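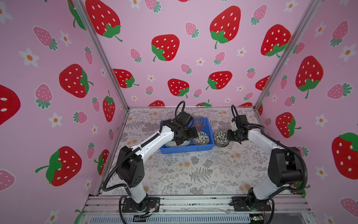

Ticket: wallpaper lifting behind crockery table, booth at Kestwood
Opened by: Pascual Zúñiga
Opened: 3rd July
Priority: low
Status: monitoring

Reported fault
Strawberry wallpaper (pink, small white flowers) is coming away at the bottom of the back wall. The lifted section is 60 mm high and sits behind the blue tray. Side walls sound. Paper is from Mendine and was hung in May over bare board.

Log entry 1
Pressed the section back by hand. It lifted again within 30 minutes. Paste behind it is powdery. No staining on the face of the paper.

Log entry 2
Checked whether crockery is being put away wet. The blue tray is shallow, and rinse water stays in it until someone tips it out. Found water under the plate and in the low side of the small patterned bowl, which had been left tilted. When the tray is carried back full, it slops against the wall.

Log entry 3
Seam paste applied with a narrow brush, then rolled. Left 22 hours with the tray and both bowls off the table. Edge held. Print lines up at the join to within a millimetre – acceptable.

Log entry 4
Edge still down. One small bubble to the left of the repair, pricked and flattened. Asked Nemham for a clear splash strip, 900 mm long, to run along the foot of the back wall. They have it in white only. Bogale to quote for clear.

Interim instructions
1. Dry the plate, bowls and glass cup before they go in the tray.
2. Stand the cup upright in a back corner.
3. Keep a hand's width between the tray and the back wall.
4. Wipe splashes off the paper with a dry cloth – no spray cleaner.

Outstanding
Splash strip, clear, awaiting quote. Ticket stays open until fitted.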